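Sweaters out, October

Saturday, October 8, 2022

First cold morning, so the winter bin came down and everything went on the bed to be sorted.
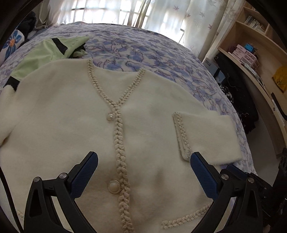 The cream cardigan

I bought it last November for 40 dollars and wore it up to 8 times. The braided trim and pearl buttons make it look dressier than it is. It's fuzzy all over and sheds on dark pants, but it stays.

The mint green one

Still deciding. I like the black trim -- the color does nothing for me. Hendrik says his sister would take it.

The rest can wait until next weekend. The bin needs a new lid first.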